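Equipment plan for the rural lane-keeping project
Group 4 – final report, part 2: purchasing and budget
Submitted April 15, 2026

Our group was asked to work out what equipment the department would have to buy to fit a lane-keeping system to one small car, and what it would cost. The driving software is covered in part 1. Our route is made up of two-lane country roads. 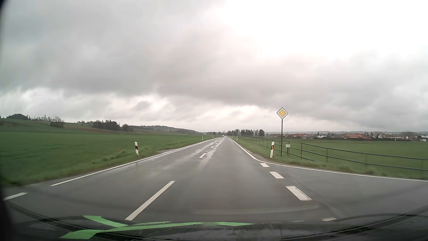
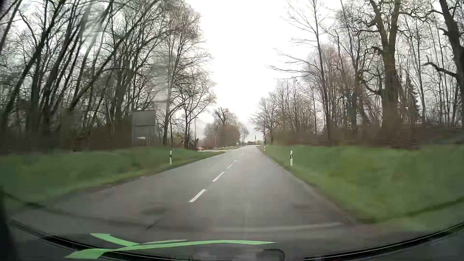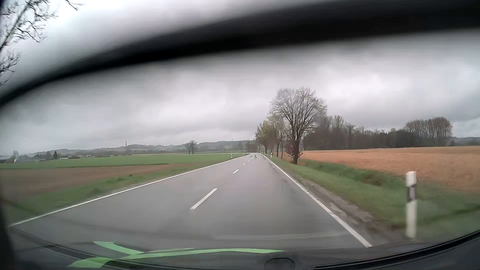 Views from the driving position on two-lane rural roads.

Project reports / Vehicle automation

1. What the roads ask of the equipment

We started with the road markings, as the camera has to find them before anything else can work. The first and third views have solid white edge lines as well as centre dashes. The second has centre dashes only, and the asphalt meets the grass directly. A system that depends on edge lines would have nothing to follow there, so we wrote into the specification that it must be able to hold its lane from the centre dashes alone.

In the first view there are also shiny wet patches along the centre of the road and the left lane. White paint and a bright reflection can look alike to a cheap sensor. We therefore put camera quality above resolution in the scoring.

Green reflections lie over the lower part of the glass in all three views. We have budgeted for a matt black hood between the camera and the windscreen, and for a dark cloth to cover the dashboard. These are the cheapest items on the list.

Delineator posts are visible in every view. We looked at using them as a second guide but left this out of the plan, as it would have meant buying a longer-range sensor.

2. Quotes

We asked for prices in December. Two suppliers answered in full.

Sino offered a single camera with its own processing box. The box is small and runs from the car's 12-volt socket. Delivery would take 9 weeks.

Eskildsen offered a pair of cameras on a fixed bar, with the computer sold separately. The cameras did better in our scoring, but the bar would need drilling into the roof lining, and the department will not allow that on a shared car.

Nirnano was contacted for the steering motor only. Their motor clamps to the column and can be removed in up to 26 minutes according to the fitting sheet. We have not tested this.

3. Budget

The full price list is in the appendix. The main points are:

Camera and processing box (Sino) – largest single cost, bought in the first term.
Steering motor (Nirnano) – bought in the second term, after the camera has passed bench tests.
Mounts, hood, cloth, cables and fuses – 377 euros together.
Spare camera – not included. We think it should be, but it would take us over the limit.

Data storage was missed in our first draft. Gunnlaugur Ladefoged, our supervisor, pointed this out in his comments and we have added four drives. Two stay in the lab and two travel with the car.

4. Software licence

The Kallura recording package is charged per seat and per year. We need one seat in the car and one for replay in the lab. The cost comes back every year, so it is listed under running costs along with insurance and fuel.

5. Still open

The insurer has not yet confirmed whether the steering motor can be fitted on public roads. Until then the plan is to buy the camera side only and record with a person driving. The order for the motor should stay on hold.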